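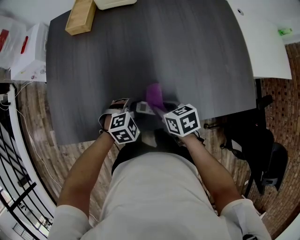
The wrist cubes on the Mallinska handheld station are now checked before every shift, and the check has moved from the end of the startup sheet to the front of it. Pose tracking at this station depends on the printed marker faces staying where they were when the cube was calibrated to the forearm. A cube that turns on its strap still reads cleanly, so the software raises no fault and the error goes straight into the recorded path. In normal use one cube rides on each wrist, with the gripper held between them over the table edge, and the right one can end up slightly higher on the arm than the left. That offset is acceptable. Rotation after calibration is not.

News > Shop Notes > Stations and Fixtures

Filed under: Maintenance, Handheld Grippers, Calibration

Keeping the Mallinska handheld station in tolerance

The station had been drifting on and off through February. Position error at the reference block was within limits at the start of a shift and out of limits by the end of it, and recalibrating cleared the error until the next afternoon. Rocío Olvera traced it to two separate faults that looked like one. The first was in the wrist straps. The second was in the finger linkage of the gripper.

Straps

The straps stretch. A new one holds its length for a few weeks, then loosens enough to let the cube roll when the operator turns the palm up. Pulling it tighter works for a while but leaves marks on the arm, and people loosen it again at lunch without recalibrating. The current practice is as follows.

Fit the cube on the flat of the wrist, behind the joint. Close the strap and have the operator rotate the forearm fully in both directions. Watch the cube against the skin. If it lags the arm, replace the strap. Do not add tape or foam under the cube - both compress during the shift and the calibration goes with them.

If a strap is opened for any reason, that wrist is recalibrated. This includes opening it to roll up a sleeve. Long sleeves go above the cube or come off. A cuff under the cube lets it slide, and a cuff over it covers a face.

Marker faces

The faces are matte prints bonded to white plastic. Wipe them with a dry cloth. Alcohol lifts the black along the edges of the squares, and the detector then places the corner a little inside its true position. The loss is hard to see by eye. Compare the face with the spare cube in the drawer under a desk lamp, and if the edges look gray, change the cube. Single faces are not to be reprinted and stuck over old ones, as the added thickness puts that face out of agreement with the rest of the cube.

Every replacement cube needs its own geometry file. The file number goes on the inside of the strap mount in pencil. Last month two cubes were swapped between wrists with the files left as they were, and 16 recordings had to be thrown out.

Gripper

The finger linkage had play in it at the drive pin. With the fingers closed on the reference block, they could be moved sideways by hand. Trinositz supplies the pin and bushing as a set under the name Lovetti, and both parts should be changed together. A new pin in a worn bushing was tried on Thursday and the play came back before the end of the day.

To change the set, power the gripper off and unplug it. Remove the lower cover and lay it flat with its screws in it. Support the linkage from underneath and press the old pin out from the short side. Clean the bore, press in the bushing until it sits flush, and fit the pin dry. The fingers should fall open under their own weight when the gripper is tipped. If they stick, the bushing is in crooked and has to come out again.

Run the jaw zero routine with nothing between the fingers, then close on the reference block 3 times. The readings should agree with each other before anyone looks at whether they agree with the block. Soft objects are no use for this step. They give a different reading with each squeeze.

Log changes

The Shim log has 13 fields per station, and most were being left blank. Olvera has cut the required ones to strap date, cube file number for each wrist, jaw zero reading and initials. The rest remain available for anyone who wants them. A blank required field now holds the session closed until it is filled in.

Results so far are limited. With new straps and the new Lovetti set, the station has held its reference from morning startup to the end of shift, but the linkage has not yet been through a full service interval. The old pin and bushing are in a labeled bag at the bench for anyone who wants to feel the wear. Spare straps are in the same drawer as the spare cube - please write the date on one when you take it.

News | Stations | Manuals | Parts | Archive | Contact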